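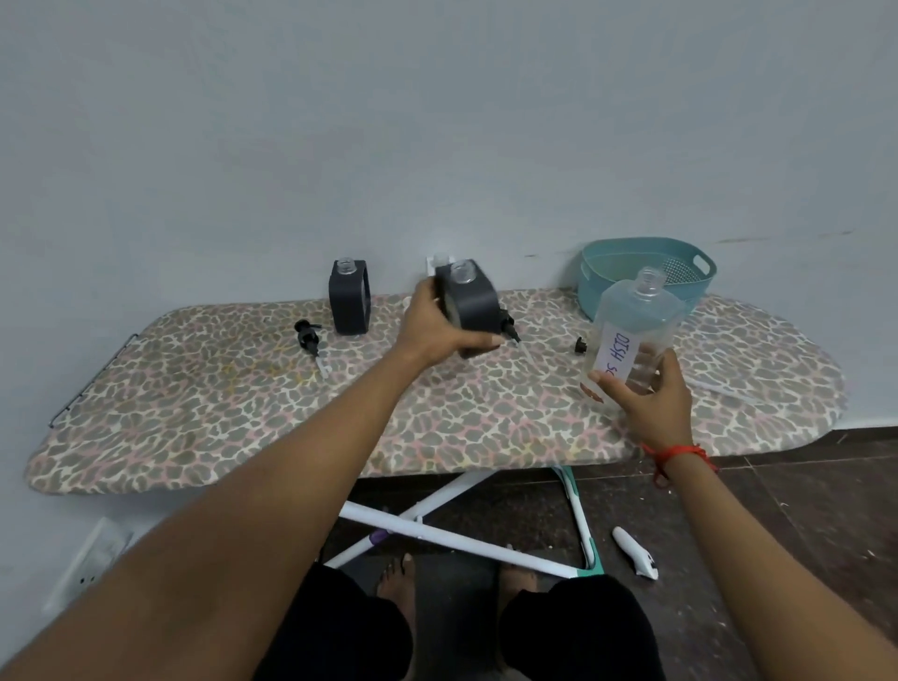
Refills, and other ways I have been robbed

I moved to Durnambridge in December, which is a bad month to move anywhere and a worse one to move to a town where the bin rota is kept secret. The flat has one cupboard in the kitchen and one in the hall. The hall one contains the boiler. I mention this so you understand the state of mind in which I walked into Zinido.

Zinido is the refill shop on the corner by the bus station. It used to sell carpets and you can still make out where the letters were. Now it has tubs and taps and a large set of scales, and you take in your own bottles and jars and a woman called Friederike Kettler watches you spill lentils. I went in for washing-up liquid. I came out with washing-up liquid, 600 grams of red lentils, a bag of something called freekeh, and a loyalty card.

I should say that I was in favour of all this before I did it. I had read the articles. I had a drawer of empty bottles I'd been carrying from flat to flat for years in the belief that one day I'd be the sort of person who used them. And there is a real pleasure in putting a plain bottle under a tap and paying for what goes in it. I felt like someone in a period drama, sent out for oil.

The trouble starts at home. Once you've removed the labels from everything you own, you have to know what everything is. In the first fortnight I put fabric softener in the mop bucket and, on one low evening, white vinegar in a cup of tea. (It was in a jug. I don't want to discuss why it was in a jug.) Rice and pearl barley look the same at six in the morning. So do caster sugar and fine salt, a fact I'd managed to get to my age without testing on a crumble.

So now I label. I had a label maker once, a Brinkmann, a present from an aunt who thought I needed bringing into line, and it printed beautifully until the tape ran out, at which point I found that a new roll cost more than the lentils. I went over to felt pen. The pen is fine, but the handwriting is mine, so a guest recently asked me what "cornflop" was.

Then there's the money. Everyone asks about the money. I kept a tally for the first while on the back of an envelope, and I can report that washing-up liquid comes out slightly cheaper, oats come out slightly dearer, and nuts should only be attempted by people with a second income. The real cost is in the things you buy because they are in a tub with a scoop. I have never in my life wanted dried mulberries. Put them in a see-through tub at waist height and hand me a scoop and I turn into a grain merchant. By the time I gave up on the envelope I had tried 18 different things I'd never eaten before and finished four of them.

The freekeh is still here. It has moved shelf twice.

Friederike is, I think, the cleverest shopkeeper I've ever dealt with. She doesn't recommend anything. She'll look at what you've got, wait a moment, and say "Just the one?" and you go back for another. She came over from Trindstead when the shop there lost its lease, and there are apparently people who still get the bus across to see her, forty minutes each way with a rucksack full of jars. I was on that bus once going the other way. You can hear them coming round the roundabout.

The loyalty card, since I brought it up, works on points, one for every gram you've bought, as far as I can tell, though not on liquids and not during the sale. At 2,500 you get a tote bag. I reached 2,649 before I remembered to ask for mine, and it is a perfectly good tote bag, and I now have eleven tote bags, which I gather is the opposite of the idea. The next prize is at 5,000 and is a bamboo scrubbing brush. I stand at 3,215. I've looked at what I'd have to eat to get there and it is mostly freekeh.

What I hadn't expected was to be annoying about it. I was at my sister's and heard myself say "you know you can get that loose" about a box of teabags. She asked me to leave the kitchen. I've started noticing other people's bottles. A neighbour downstairs puts out a good sturdy glass one with a flip top nearly every week and I have been out there in my slippers, after dark, weighing up whether it's stealing if it's in the recycling. I've decided it isn't. There are three of them under the sink now with nothing in them, waiting for me to need three litres of something.

The supermarket hasn't gone away, of course. I go about once a week for milk, bread and the sort of biscuits that don't come in tubs, and I walk quickly past the cleaning aisle as if I owed it money. Last month they had washing-up liquid on offer, two for one, lemon. I stood there for quite some time. I bought it. I took it home and poured it into the refill bottles so it wouldn't show, and then I had two empty branded ones to get rid of, and I'm afraid I walked them to the bank behind the library instead of using my own bin, in case Friederike came past.

She hasn't asked why I've not been in for any. She did say, when I was paying for oats, "You must wash up very carefully."

I bought some bicarbonate of soda, out of guilt. It's in a jar by the kettle, next to the icing sugar, and I'll get round to labelling them both at the weekend.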